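Home | Reviews | Field Trips | Workshop | About | Contact

Last updated: June

Field Trip Review: The Grirkmont Open Day, and the Grippers You Get to Hold

I went to the Grirkmont open day expecting to stand behind a rope. That is how these afternoons usually go. Somebody in a polo shirt presses a button, an arm the size of a horse moves a box from one pallet to another, everyone claps, and you are handed a tote bag. I own eleven of those tote bags.

Grirkmont rents the back half of the old Avomton building, out past the tile warehouse, and opens it up one Friday a year. Doors were at two. By ten past two the line for coffee was longer than the line for robots, and I have seldom felt so at home. Admission was free, parking was not, and the walk from the overflow lot goes along a drainage ditch with no sidewalk. Wear shoes you don't love.

The main floor had the usual. There was a palletizing arm, working hard and drawing the children. There was a wheeled thing from Peketham that carries bins down a hallway and says "excuse me" in a voice I can only call passive-aggressive. It said it to me four times. I was standing still each time.

What I came for was in the side rooms, where the Dehghan hand-held grippers were set up for visitors to try. If you haven't met the idea, it goes like this. You hold a robot's fingers in your own hands, one set in the left and one in the right, and do some ordinary job with them. What you do gets recorded, and later a robot with the same kind of fingers is taught from it. So you are the teacher. After about a minute in the chair you will wonder who approved that.

The job at my station was cups. A tall stack of foam cups stood on the table, and the task card asked you to take them off one at a time and set them out in a row. My nephew could do this at age two, and often did, in restaurants. 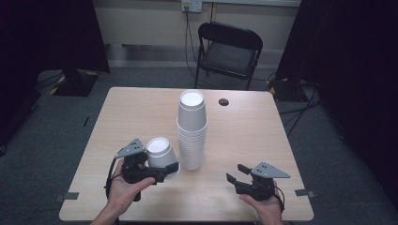

Cup duty at the Dehghan station: left gripper holding one, right gripper still open.

Foam is a mean choice, and I say that with respect. Hold a foam cup too loosely and it slides out. Hold it too hard and it makes that squeak, and everybody in the room knows what you did. Nested cups also don't want to part. On my first go I lifted a cup and three of its friends came along. On my second I got one, admired it, and knocked over the stack with my other hand.

The grippers themselves are good. They're black, compact enough to wrap your fingers around, and each carries a gray triangular plate on top with small holes in it. I kept wanting to hang something from the holes. You close your hand and the jaws close. There's very little play in it, and the squeeze feels even all the way through. By my fifth cup I had stopped looking at my hands and was looking at the cup, and I'd call that high praise for any tool.

Now the complaints. Each one has a cable coming out of the back, and the cable has opinions. When I reached across the table it tugged at my wrist, gently, like a dog that has seen another dog. I'm told a cordless version is being discussed. It was being discussed last year too.

They weigh 230 grams apiece according to the card on the door. That's nothing for one cup and a fair amount for twenty minutes. My forearms filed a grievance on Saturday morning. There's also only one size of grip. My hands are large and I was fine. The woman ahead of me had small hands and spent most of her turn shifting her hold to reach a comfortable squeeze. She was still much better at cups than I was.

Lucero Muñoz ran the station and had clearly answered every possible question by the time I sat down. I asked how many tries the robot needs before it can do the cups by itself. She said they'd collected 874 so far and were hoping for 2048, a number she blamed on an engineer. I asked whether mine would be included. She was quiet for a bit and then said that mistakes can be useful as well. I have had kinder performance reviews, but not many.

Did I see the robot do cups? I did, in the late slot at four. It took one off the stack, paused as if remembering a phone number, and put it down in line. Then it did another. The third cup it set on its side, where it rolled, and the arm went right ahead and placed the fourth with full confidence next to nothing. It got through most of the row this way. I found it more interesting than the palletizer, which never missed and never seemed to be thinking about anything. I also recognized some of that technique, and I'd like it noted that I had only been teaching for an hour.

A few practical things for next year. Sign up for the side rooms at the front desk as soon as you arrive; the sheet was full by half past two. The printed map has the restrooms in the wrong place. The chairs at the stations are fine for a short turn and no good for a long one. The "robot-made" lemonade was poured by a robot and made by a man named on the menu, and it was too sweet.

You can order a pair of the grippers, though the sales table would give a price only "on request," and I have never once been made happy by a price on request. The spare finger set is 210 dollars, printed right there on the sheet, which may help you guess at the rest. For a school or a small lab I'd borrow a pair before buying, and I'd test them on whoever has the smallest hands in the building.

Grippers: four stars, one off for the cable and the single size. Open day: three and a half. The tote bag is canvas this time, with a zipper.

Comments (4)

benchvise_bill
We had nearly the same trouble with the cable at our place. Velcro strap at the elbow, leave some slack – fixed most of it.

Marta K.
I was the one with small hands! Thank you for the kind words. The lemonade was undrinkable.

tollroad
Does the Peketham bin thing still do stairs, or did they give up on that?

oldsolder
Went on your advice last year and stepped in the ditch. Please move the shoe warning to the top.

Previous | Next | More Field Trips | Back to Reviews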